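The Long Way Round a Lump of Stone
Roland Pearce has been carving in the same shed above Hebden for most of his working life, and he is only now getting the big show he deserves
Published 2024-05-23

The first thing you hear is the tapping. It comes down the lane before the shed is in sight, three quick knocks and a pause, three quick knocks and a pause, and by the time you reach the gate you are walking in step with it. Roland Pearce has been making that noise on this hillside for most of his adult life, and at 72 he still starts before breakfast.

He doesn't stop when I come in. There is a ledge of stone he wants to get past, a hard seam running through the shoulder of a figure that will be a woman lifting a child, and he talks over his own arm while he works at it. "She's been fighting me since the thaw," he says. "I thought I'd have her head by now and I've not even found her neck."

I have wanted to write about Pearce ever since I saw The Ferryman in a school courtyard, years before I knew who had made it. It's a squat, wide thing, a man and a boat cut from one block so that you can't say where his knees end and the planks begin. Children had rubbed the bow smooth. I walked round it four times and missed my train, and I'd gladly miss it again.

He was born over a butcher's shop, the youngest of 5, and the family had no particular interest in art. His father cut meat and his mother kept the books. What the house did have was a cellar with a sandstone wall, soft enough to mark with a nail, and the young Roland went down there whenever it rained. By the time anybody noticed, he had covered a good stretch of it with horses. His mother was furious, then she fetched a lamp to see them properly. The horses are still there, he believes, behind somebody's freezer.

At fifteen he went to a monumental mason to learn lettering. It's a trade he speaks of with enormous fondness, and you can see what it gave him. Every figure he has made has an edge somewhere as crisp as a capital letter, an eyelid or the hem of a coat, set against great stretches of stone that he has barely touched. "Put one thing right and leave the rest alone," was how the old mason taught him to space a name, and Pearce simply carried on doing it with people.

Art college came late and lasted a year. The tutors were all for welded steel just then and he was told, quite kindly, that carving was finished. He took the advice seriously enough to try welding. The results went into a skip, apart from one small owl made out of bicycle parts which sits on the windowsill and which he refuses to discuss.

Then came Lenier. Anyone who knows a little about Pearce knows about Lenier, the quarry village where he went for a fortnight one August and stayed for two years. He slept above the saw sheds and paid his way by cutting doorsteps. The stone there is a cool grey with a faint blue in it after rain, and it splits in long clean sheets if you ask it properly. He carved the first of the Sleepers in that yard, and he has gone back to them ever since.
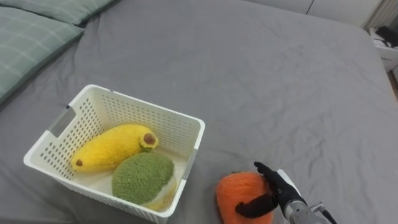
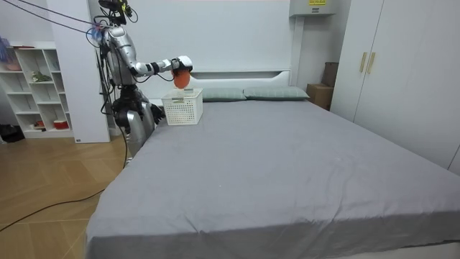 The Sleepers are the heart of the matter. There are 30 of them now, none much longer than a forearm, each a single figure lying down. Some are curled up tight. Some are flat on their backs with their mouths open, and one has an arm flung over its face in a way that makes you want to lower your voice. He carves them from memory and never from a model. A person who knows they are being looked at, he says, can't help arranging their feet.

What I love is how much he does with the bedding. There's hardly any anatomy in a Sleeper once you start looking for it. You get a hip, a heel, perhaps the back of a head, and all the rest is cloth, pulled and bunched and kicked about, and somehow you know exactly how old this person is and what sort of day they've had. I held number eleven (he let me, he lets everybody) and it was far heavier than I was ready for. My hands knew it was a block of stone and the rest of me was worried about waking it.

For a long time hardly any of them sold. He gave several away as wedding presents. The one at Asel, the little gallery by the canal, was swapped for a second-hand kiln that he wanted for a neighbour. It was Asel that first showed a group of them together, on low shelves at knee height so that visitors had to crouch, and that was when people began to write to him. He keeps the letters in a biscuit tin. A night nurse wrote twice.

He's less well known for his drawings, and I hope that changes. There are 252 of them in the plan chest, mostly in a greasy black crayon called Grimex that was meant for marking up slabs in the yard. It doesn't rub out. He likes that. The lines are thick and quick and often wrong, with the right line put in beside the wrong one and both left to stand. A sheet of hands from the Lenier years is as good as anything I've seen in a museum, and it has a ring from a mug in the middle.

The new show will have the drawings on one long wall and the Sleepers facing them, with The Ferryman brought in from its courtyard for the first time since it was set down. Moving it needs a crane and a closed road. Pearce has asked that the pupils should be let out of lessons to see it go, and the school has agreed.

He is not sure the woman and child will be ready. When I ask, he puts the mallet down at last and we go round to the far side, where the light is better. From here there's a small bulge low in the block, nothing more than a swelling with chisel marks across it, and he lays his palm there. "That's the little lad's foot," he says. "I know where that is, at any rate."

Then he picks up the mallet again, and I let myself out through the yard, past the offcuts and the nettles. The tapping follows me down as far as the bridge.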